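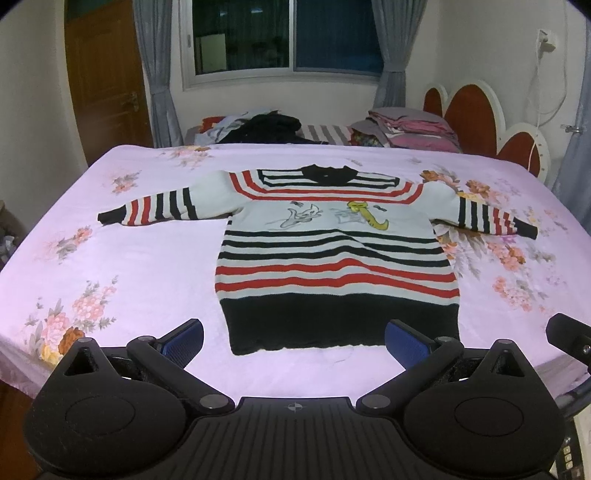

Have you ever pulled on a sweater and wondered how a bunch of string turned into sleeves? I have! I used to think knitted cloth was made like a basket, with threads going over and under each other. Nope, that's weaving (your bed sheet is probably woven). Knitting is all loops. One loop gets pulled through another loop, and then another, row after row, till you have something big enough to wear. Stripes are the fun part, because all you do is switch yarn. Look at the sweater on the pink flowery sheet: black, red, black, red across the body, and then a wide black band at the bottom. Every time the color changes, a new yarn took over.

Now try this. Find a sweater of your own and tug it gently sideways. Stretchy, right? Each little loop is a curve, and when you pull, the curves flatten out. Let go and they mostly spring back. A woven shirt can't do that nearly so well.

Loops also make tiny pockets of air, and your body warms that air up. So the sweater isn't really making any heat. You are! It just keeps the heat from wandering off.

My first try at knitting was a scarf for my cat, Allard. I cast on 11 stitches, which is how you say "started" in knitting, and I meant to do 300 rows. I got to 210 and the cat had gone right off the idea. It's a bookmark for a very large book now.

One last thing before you run off: lay your sweater flat to dry. Wet yarn is heavy, and if you hang it up the loops stretch and stretch until your sleeves reach your knees.

Comments

Zerketti: my daughter pulled every sweater in the closet to see which was stretchiest. Her school one won

Tetsuya Matsuda: Are socks knitted too? My son wants to know.

Sakness: Yes they are! Turn one inside out and look for the loops.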